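**Ticket: labels creep down the roll, seed packets, Sarnside**
**Opened:** May 31, 2026
**Product:** Bririrard label maker, with a Thygesen thermal printer
**Status:** Open, waiting on customer

Hello, and thank you in advance to whoever picks this one up. I've written to you before from the Sarnside seed library and you were very kind about the bean pictures, so I'm hopeful!

We print labels for our seed packets on 300-label rolls from Zonis. The first dozen or so come out beautifully. After that the print starts to sit a hair lower on each one, and by label 47 the variety name has slid far enough that the sowing months at the bottom are chopped in half. "April" becomes the top half of "April," which I suppose a tomato grower could guess at, but I don't like sending people home with half a month.

What I've tried so far, in the order I tried it:

- Turned the printer off, had my lunch, turned it on again. Same creep.
- Took the roll out and put it back with the side guides snug. Same creep.
- Cleaned the roller with the little wipe from the box. It was filthy (pumpkin dust, I think), and the print is darker now, so I'm glad I did it. Same creep.
- Printed the same file with the months taken off. Still creeps, but it takes longer to show.
- Swapped to a fresh roll from the same Zonis carton. Same creep, and it starts in the same place.

The file is our own packet template. It was made years ago on the old desktop computer and copied over to the laptop when we changed, and I have a feeling the copy isn't quite the same as the original -- the border looks thicker to me, and the "saved by" line has gone missing from the bottom.

**Reply from support**

Thanks for such a careful write-up, it saves us both a lot of back and forth. A creep that starts over with each roll and grows steadily nearly always means the label length in the template is a little different from the real label. The printer adds the same small error every time. Could you open the template, go to Page, then Media, and tell us the label height and the gap? And if the original is still to be had, we'd love to compare the two.

**Reply from customer**

Height says 2 inches. The gap box is blank, and I mean properly blank, it doesn't even have a zero in it. I typed in what the carton says and it jumped back to blank as soon as I clicked away, which felt a bit rude. Pictures are with this message.
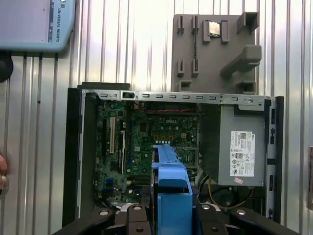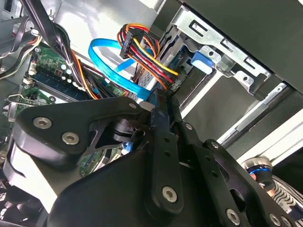
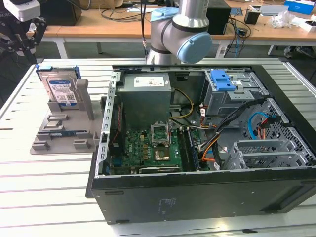 The packet template was the very first thing we made in Bririrard, and I remember fussing over it for most of a winter, with the sowing months going in and out and back in again. We had a separate version for the tiny envelopes (lettuce, poppies, anything you could lose by sneezing) and I'd dearly like to have that one back too. Everything was kept in one folder called Packets, on the old Dell. There's a drive in the metal bay with the blue data cable plugged into its side, easiest to see in the second picture, and if the original template is anywhere it ought to be on there. The CPU socket is empty in the third one, so I won't be starting the computer up to look. Is there a way to read a template straight off a drive, or do you need the whole program to go with it?

Meanwhile I've been cutting the print runs short and opening the lid between batches, and that does seem to line things up again for a while. It's slow going and I lose a label each time, but the runner beans are done.

**Reply from support**

You won't need the program for that. Template files are ordinary files, so once a drive is attached to the laptop with a suitable adapter you can copy the folder across like any other. Please copy, and leave the originals where they are. If the drive isn't recognized, stop there and write back to us before accepting any offer to format it.

The gap box going blank is a known problem with templates brought in from older versions. While you look for the original, please try this:

1. Make a new blank template and choose "Die-cut label" under Media.
2. Enter the height and the gap from the carton, then save before adding anything else.
3. Copy your text and border over from the old template.
4. Run Calibrate from the printer menu. It will feed out 3 blank labels.
5. Print a long run and let us know where it stands at label 47.

**Reply from customer**

Steps one through four done, and the gap has stayed put this time! Calibrate fed the blanks out just as you said. I've only had enough packets folded to print the kale, and all of those were dead level, border and all. I'll fold more this evening, do a proper run, and report back with the number. The drive adapter I'll have to ask around for. Please keep this open until then, and is there a trick to getting the thin border back, or do I just try each thickness in turn?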